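Portes ouvertes chez Hivent

En septembre, il faut bien trouver une raison de quitter son bureau. La mienne s'appelait Hivent, au fond de la zone de Sarnport, qui ouvrait son atelier aux curieux de dix heures à midi. On m'a remis un badge au nom d'Oksana Didenko. Je l'ai porté toute la matinée, je m'y suis même un peu attaché.

Uliana Savchuk menait la visite au pas de charge. Le programme du jour tenait en une phrase : apprendre à un bras à ranger un bureau. J'ai pensé à mon fils, quatorze ans, même chantier, budget nettement inférieur. Elle nous a annoncé 1170 essais enregistrés depuis le printemps, dont 253 consacrés aux seuls stylos et marqueurs. Le stylo est une sale bête, paraît-il : ça roule, c'est fin, et ça ne se prend jamais deux fois pareil.

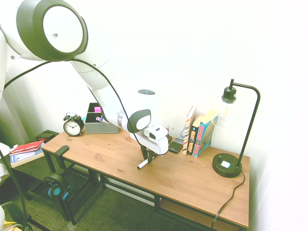
Un monsieur du premier rang a demandé si la machine savait aussi faire la vaisselle. Uliana a répondu « pas encore » avec le sourire de quelqu'un qui l'entend à chaque visite. J'avais préparé exactement la même question, j'ai donc pris des notes d'un air pénétré.

Ce qui m'a frappé, c'est la lenteur. On s'attend à l'usine automobile, aux étincelles, et on se retrouve à retenir son souffle devant un marqueur – à douze, debout, en chaussettes de protection. Hnat Pasichnyk, aux commandes, ne quittait pas son écran des yeux et ne répondait que par monosyllabes. Je l'ai trouvé très reposant.

Café correct, madeleines industrielles. Prochaine ouverture au printemps, inscription à l'accueil.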